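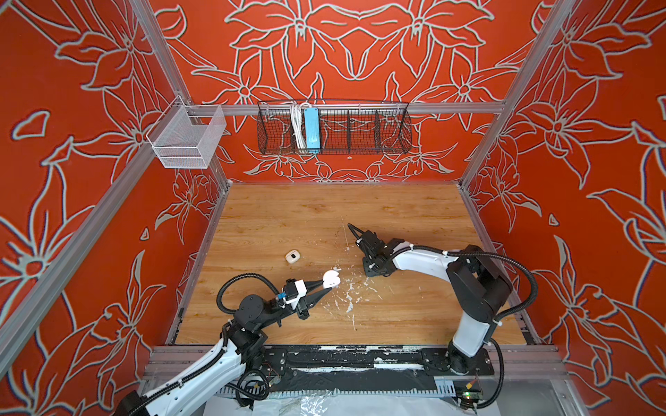 Who can use the Stunholm class attendance files?
Any fitness centre, council or student can use them free of charge, as long as the source is named and no attempt is made to work out who a member is.

Stunholm Attendance Files, version 2
Last updated June 2020

What's in it
Session counts from 63 weekly classes at the Stunholm and Agbayani centres. Each row is one class on one date. There are no names, birth dates or membership numbers.

Columns
site – Stunholm or Agbayani
class_code – short code, listed in codes.txt
places – places offered, never more than 20
booked – bookings at start time
attended – people checked in at the door 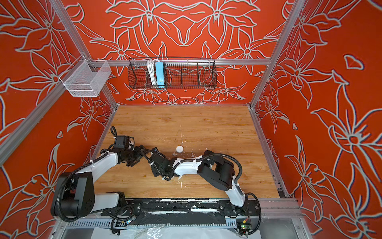 Class codes follow the printed timetable, and a code stays with a class even when the instructor or room changes. Castico, the old booking system, stored a colour for each class as well, and we kept that column as free text. Staff typed whatever they liked, so the same shade can turn up as "orange", "red" or "orange-red", like the wall panels behind the lilies in the photo. Please don't group by it.

Known problems
Agbayani has 157 rows with a blank attended value. Blank means the door list was lost – it does not mean zero. Some aqua classes show attended higher than booked where walk-ins were let in.
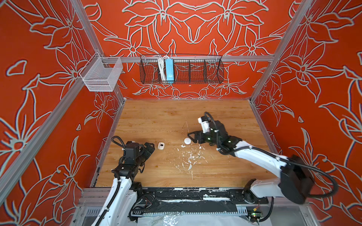
Licence and contact
Reuse is allowed with credit to the Didden Wellness Program. Corrections go to Efe Ogbonna at the Stunholm front desk. The next version is planned for July and will add the seniors' walking group.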